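Home | Stories | Archive | About

The Itholm Gauge

4 min read

The river gauge at Itholm was read twice a day, at 6 in the morning and at 6 in the evening. Analyn Cabrera had read it for sixteen years. She wrote the level in centimeters, the time, and her initials. There was a column for remarks, which she left blank unless there was ice.

On Wednesday the evening level was 129. The morning level had also been 129. She checked the staff again with the flashlight and got the same figure. It had rained on the hills above Geditz since noon, and the water from Geditz took four hours to reach Itholm. It was now seven hours since noon by the hut clock, which ran an hour fast in November and had never been corrected.

She entered 129 and telephoned the district office.

"Steady," she said.

"It can't be steady," said Leen Sfeir. "Mundetti is up by sixteen."

"Mundetti is upstream of the weir."

"The weir is open."

"Then the water is somewhere else."

There was a pause while Sfeir looked for a map. Cabrera did not need one. Between the weir and the gauge there was a single place where the river could leave its bed, a low field on the Yeo side with an old ditch along the back. The ditch had been filled before she took the post. Her predecessor had noted it in the remarks column, in pencil, with a depth and no date.

She put on her boots and walked up the bank. The path was firm as far as the second stile and soft after it. At the field she turned off the flashlight and listened. She could hear water moving to her left - the river was on her right.

She paced the edge of it as far as the hedge, then pushed a stake in at the waterline and waited ten minutes by her watch. When she turned the flashlight on again the stake stood a hand's width inside the water.

Back at the hut she telephoned again.

"It's in the Yeo field," she said. "The ditch has opened."

"Is that bad?"

"It comes back in below me. I'll read steady until the field is full."

"And then?"

"Then I won't."

Sfeir asked what she should put on the form. There was a box for rising, a box for falling, and a box for steady. Cabrera told her to tick steady and call the houses below the bridge.

She sharpened the pencil. In the remarks column she wrote the depth at the stake, the time, and the date, and then she went out to read the gauge again.

Last updated: November
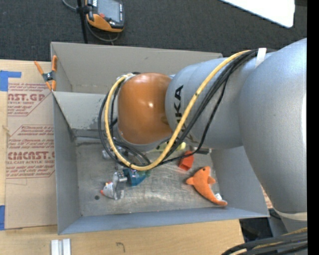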